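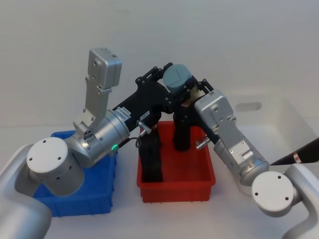
Clurenton Two-Arm Bin Trials

Recordings and notes from the Clurenton bench, where two arms spent most of April reaching into the same storage bins so that we could decide which grippers to keep. We wanted a table of numbers. We got one, along with a collection of opinions about cable routing that has been left out of this release.

What is in it

542 recorded attempts, each with joint positions, gripper opening, motor current and video from the head camera. An attempt starts when both arms leave their rest pose and ends when both are back in it, or when somebody presses the red button. The button column is worth a look before you train anything.

Two grippers were compared. The Lamptey has long fingers and a linkage that opens wide. The Tovine is shorter and grips harder, and it has strong views about being asked to do anything near a wall. Both arms carried the same model within a session. Mixed pairs were tried on one Sunday and those files are in the folder called mixed, which you may ignore with our blessing.

The task

Lift an object out of one bin and put it in the other. In the shared attempts both grippers go into the same bin together, and this is where the two designs part company. One gripper in a bin is a solved problem. Two grippers in a bin is a doorway with two polite people in it, except that neither is polite and both have motors.

The bins are ordinary plastic storage bins, one red and one blue, side by side on a white table. The controller knows them as A and B. Which colour is A changed halfway through, so use the colour field and pretend the letters never happened.

Results, such as they are

Shared attempts finished without a stop:
Lamptey: 77 per cent
Tovine: 52 per cent

The Tovine did better than that sounds when it had a bin to itself. Its trouble is the width of the body above the fingers, so two of them meet well before the fingertips have anything to hold. The Lamptey's linkages meet too, but later, and usually slide past each other with a noise we got used to.

Both were run on the Ketdale controller at the same speed limit. We did not tune either gripper beyond the maker's default settings, so if you get better figures after a week of tuning, we believe you.

Known problems

The head camera is good at showing the tops of the grippers and poor at showing what the fingers are doing. Once a fingertip drops behind the front wall of a bin, you are relying on motor current and hope.

Video lags the joint data by up to 40 milliseconds. The lag drifts within a session, so subtracting a constant will make you feel better and change very little.

The success label was set by hand at the end of each attempt. An object resting on the rim counted as a failure in the morning sessions and a success in a few of the late ones. We have relabelled the ones we found.

The wall behind the table is plain white and so is the table. A model trained only on these files will be surprised by wallpaper.

Using the files

Start with the index file, which lists every attempt with its gripper, bin colour, label and button flag. Split by session, never by attempt, or your test score will be lovely and mean nothing. Gripper opening is in millimetres, apart from the first session, where it is in whatever the Ketdale thought it was. That session is marked raw.

Corrections are welcome, especially to the labels. Please quote the attempt number.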